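Ticket: Product photos upload, but do not appear in the listing
Status: Resolved
Opened by: Ya-wen Yu
Assigned to: Mohammed-Awal Abugri
Date: 2024-11-27

Ya-wen Yu wrote:
Hello, I have a problem with the photo upload in Gorkeo. Since the last update, the bar goes to the end and I get the green message "Saved". Then I open the listing and there is only a gray square. I tried with two browsers and the result is the same. In October everything was fine with the same account.

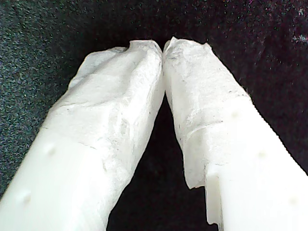 Photo: Ya-wen Yu / Stilton shop account

Mohammed-Awal Abugri wrote:
Thank you for the report. The file opens normally on my side. Could you please tell me which color profile your editor writes when you export? Also, please send one file that does appear in the listing, if you have any.

Ya-wen Yu wrote:
I did not know that the editor writes a profile. I looked now and the export setting says "keep original". Old files still appear, only new ones are gray. I also cleared the cache and waited 30 minutes, as the help page recommends – no change.

My colleague Tzu-hsuan Hung exported the next one with the setting "convert to sRGB". This one appears in the listing immediately.

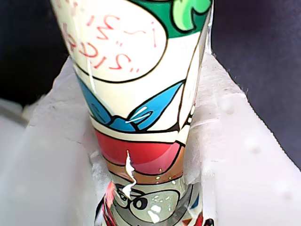

Glass with cartoon print, exported as sRGB.

Mohammed-Awal Abugri wrote:
Then it is the profile. The new thumbnail service stops when it finds a profile it does not know, and the page shows "Saved" anyway. The second part is our mistake. I passed it to Yu-ting Tsang, who takes care of the uploader.

For now, please do this:
Set the export to "convert to sRGB".
Delete the gray entry before you upload again, otherwise the old thumbnail stays.
Send no more than 20 files in one batch.

Ya-wen Yu wrote:
I did it for all the new listings and they are visible now. One small question – must I also export the old files again?

Mohammed-Awal Abugri wrote:
No, the old thumbnails are already stored. I am closing the ticket. If it comes back, please reply under this message and it will open again.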